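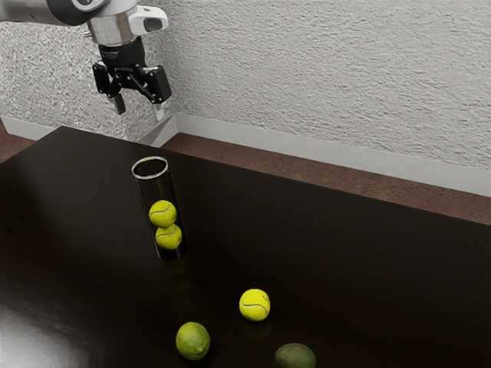

Privirum planning license – worth it before you buy an arm?

Short version: yes for the arm, maybe for the gripper, no for the budget sheet. Longer version below, typed fast, I have a quote to answer by 4 pm.

Background. We're a small packing shop in Prukthorpe. Mixed small stuff into tubes and trays, all by hand so far. Want one arm on one table by spring. Before spending real money I talked my boss into the Privirum license so we could try things in simulation first. It's 59 a month, 12 month minimum. There's no monthly plan, I asked twice.

What you get: the simulator, a library of arms and grippers, a room builder, and a "purchase planner" that's supposed to turn your scene into a shopping list. Support is by email.

Setup

Install was painless. Ran on the office desktop, fans going like mad. The library already had tennis balls, a clear tube, limes and an avocado sort of thing, so I used those as stand-ins for our parts. Round, fuzzy, slippery, lumpy. Close enough for a first pass. Built a dark table and plain walls in one afternoon and then wasted the next morning on table height. Do table height FIRST. Everything you save after that depends on it and moving the arm base later breaks the saved positions.

Room builder is clumsy. Snapping is either too strong or off. No undo on walls?? Save often.

Reach

Best part of the whole package. I'd been looking at a bigger arm because the brochure numbers made me nervous. Put the smaller one in, moved it around the table, tried a pick near the middle and then a tube placed further off. It got to all the spots I care about. So the bigger model is off the list, and that pays for the license by itself.

It also showed me the thing I would of missed – the forearm. When the gripper is down over the table the arm sits right over whatever is stored on the near side. Parts go underneath it. If you plan on an overhead camera (we do) that's a blind spot, so budget for a second mount or move your bins. I moved the bins.

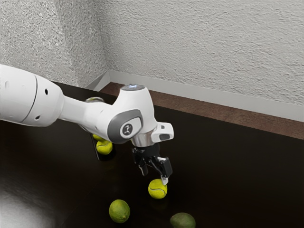 Gripper

Two-finger, black, comes in the library. I went back and forth on this one for days. Getting the fingers lined up over a ball takes more fiddling than the tutorial lets on. Come in a little to one side and a fingertip lands on top of the ball instead of going down past it. Good to learn that on a screen and not with a real fingertip you have to reorder.

Things to check before you price a gripper:

Opening width against your fattest part, plus some slop on each side.
Whether the finger pads are sold seperately. Ours are.
Clearance at the mouth of the container. Fingers plus part has to fit, or you let go above it and drop.
What the wrist looks like with the coupling and any camera bolted on. It hangs lower than you think.

I'm not convinced by the friction. Fuzzy ball and smooth lime acted nearly the same with default settings, which can't be right. You can edit it per object but then you need real numbers, and who has those. So treat grip results as a maybe. I got my test routine to about 80 percent good picks and I'm putting zero weight on that in the budget. Reach yes, grip no.

Solange Bergeron, who runs our line, sat with me for an hour and her first comment was that the cylinder needs a holder. Obvious once she said it. In the sim it just stands there. On a real table somebody bumps it. So, add a fixture to the list.
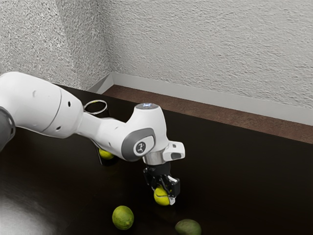

She also wanted to know what happens when two parts are touching, and the answer is you spend a lot of time on approach angles. Put hours for that in your plan. I had down two days for programming and I've changed it to two weeks, and I might still be low.

Purchase planner

Weak. It lists the arm, the gripper and the table, and then stops. Left out of mine: the stand, cable guides, spare pads, air line, guarding, training. I ended up in a spreadsheet like always. The export is a PDF only, so you retype everything. Come on.

Prices are blank unless you connect a dealer. I connected two. Chong sent a full quote the next day with every line broken out. Zustby sent one number and a "call us". Chong holds prices for 90 days, and that's a big help when your boss only signs things once a quarter.

Stuff I'd want fixed

Undo on walls. CSV export. Better friction presets. A monthly plan for people who only need it while they're shopping.

Would I buy it again

Yeah. Mostly for reach and layout. If you already know your arm and you've got a dealer who'll lend you a demo unit, skip it and get the demo. Otherwise set the table height, test your worst part first, and keep your own spreadsheet. Will update when the real arm is in, hopefully June.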